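## Setting up a new starter's account in Salehi

Welcome back! By now you should have your own administrator login, so we can move on to the people who'll be joining your charity's network.

1. Open Salehi and choose **People**, then **Add**.
2. Type the person's full name as it should appear in emails (Qianru Jin, say).
3. Pick a role. If you're torn between two, take the smaller one – you can always widen it later.
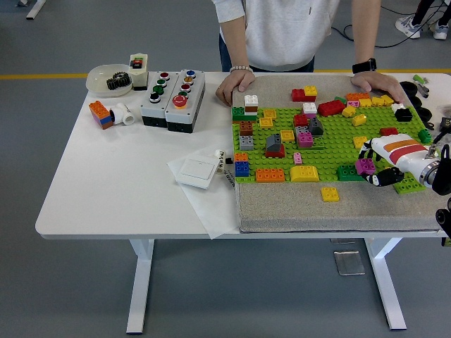 4. Set the mailbox limit. It starts at 2,000 messages, and that suits most grants staff very nicely.
5. Press **Save** and wait for the green tick before closing the window.

**Caution:** don't reuse a leaver's account, however tempting it is in a busy June.
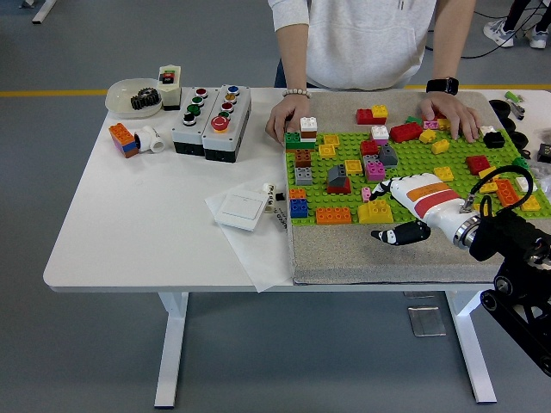
*Bricks on a green baseplate, with both hands on the board.*

**Note:** sign-in codes last 300 seconds. If one runs out, go to **Security** and press **Send again**.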